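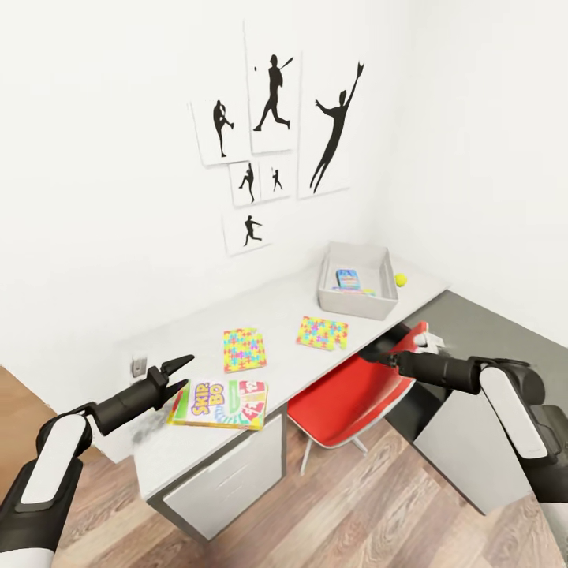 Fig. 1. Silhouette posters hung as a group. Pitcher at upper left, batter to its right.

Week 4: Outline and Grouping
January – Rehema Mugo
Filed under: Course Handouts, Intro to Visual Design

An outline carries more than most beginners expect. Cut a shape from black paper with no face and no folds in the clothing, and people will still name the action if the limbs stand clear of the body. Arms held against the chest disappear. A side view usually reads faster than a front view.

Terms for this week:
Figure – the shape we take to be the object.
Ground – whatever we take to be behind it.
Proximity – things placed close together are read as a set.
Closure – the eye fills in a missing edge.

Proximity is the one you will use most in layout. Keep the gaps inside a group smaller than the space around it. If the gaps are equal, the group falls apart and the page looks like a grid. Mixed sizes are fine. Set the largest piece first, then fit the small ones to it.

Closure needs a little help from the artist. Leave out the middle of a line before you leave out a corner. Corners tell us where the shape turns.

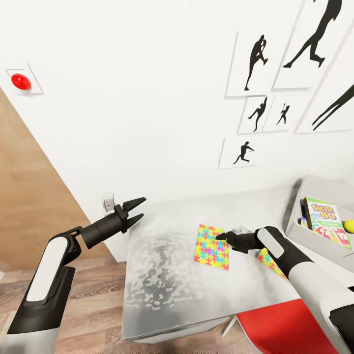
Fig. 2. Jigsaw-puzzle pattern printed on a flat sheet.

Interlocking patterns are harder. Two neighbors share one edge, and the eye can only give that edge to one of them at a time. Try shading every other piece and see which set comes forward.

Reading: Course packet, page 46 to the end of the section. Skip the part on color.

Homework: Make three silhouettes of one action, black on white. Bring them to Zawadi Ndung'u's lab section, Room 1207. No gray, no inside lines.

Questions: see Rehema Mugo after class | © Standville Design Program | Back to top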